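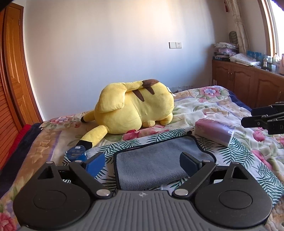
**Hakala's home helpers become the teachers as Vestside gets ready for Prullar**

Hakala, the family-run home help company that has been making beds, folding linen and putting bedrooms to rights across Vestside for longer than most of our customers care to remember, is delighted to share news of a project that has been keeping a good many of us busy since the spring. Together with our partners at Zonadley we are preparing to bring a tidying robot called Prullar into our working day, and the people teaching it the job are the people who already do it.

The teaching is done by hand. Our helpers work with a hand-held gripper, two fingers on a pair of linked arms, and use it to pick up, move and put down the sort of things they meet on any ordinary visit: a towel left on a quilt, a packet of tissues, a soft toy that has to come off the bed before the bed can be made. Each go is recorded and passed to Zonadley, where it becomes part of what Prullar learns from. So far the team has recorded 2825 of them, and we are very proud of every one, including the early ones where the pillowcases got the better of us.

Eleven of our helpers put themselves forward for the first group, and all of them are paid at a higher hourly rate for the time they spend recording. Each has also received a £500 training payment, and their names will appear in the project's records as trainers, something the group asked for at its very first meeting and which we were glad to agree to.

"I've been folding towels for a living for a long while and I'd never had to think about how I do it," said Amparo Sepúlveda, a senior home helper. "Then you pick up the gripper and you've only got two fingers, and you find yourself going slowly and talking to the towel. I went home the first evening and my husband asked what I'd been up to, and I was still explaining it at bedtime! But I like that it's us showing it. I wouldn't want it learnt from somebody who has never had to strip a bed with the window open in January."

Prullar will begin with short trial visits in August, always alongside a member of our staff and only in homes where the customer has said yes. To start with it will be given the light, repeated jobs – clearing small items from a bed, passing towels to the linen pile, picking things up off the floor. That last one matters a great deal to us. Bending and reaching account for most of the sore backs and shoulders our helpers tell us about, and we would dearly like there to be fewer of them.

We know that news of this kind makes people wonder about their jobs, and our own staff asked about it before anybody else did. Hakala has given a written undertaking that no helper's hours will be cut as a result of the project for at least two years, and that any time saved on a visit will stay with that visit. For the customer it might mean a longer chat, a proper cup of tea or a walk to the post box, and for the helper it should mean getting to the next front door without having to run for the bus.

"There was a fair bit of grumbling in the staff room, and some of it was mine," said Jocelyn Abella, who speaks for the home helpers at our monthly staff meetings. "We wanted it on paper and we got it on paper. I still have questions about what happens after the two years, and I'll go on asking them, but I'd much sooner be asking from inside the project than reading about it afterwards."

Esmaeil Vahidi, who leads the Prullar work at Zonadley, said: "Bedrooms are hard. Cloth never lies the same way twice, everyone's quilt is different, and a bed usually has other people's belongings on it. The Hakala team have a feel for all this that we couldn't have written down ourselves, and they've been very patient with our questions."

Recording takes place only with the agreement of the people who live in the home, who can change their minds at any point and have their recordings removed. Customers who would prefer to have nothing to do with Prullar need do nothing at all, and their visits will carry on just as they are, with the same faces at the door.

A second group of helpers will start training in the autumn, and staff who would like to join can speak to Shufen Shi in the Vestside office, who also has the gripper to hand for anyone who fancies a try.

**Press contact:** Ramiro Herrero, Hakala, Vestside. Interviews with the helpers can be arranged most mornings before 11, when the late visits begin.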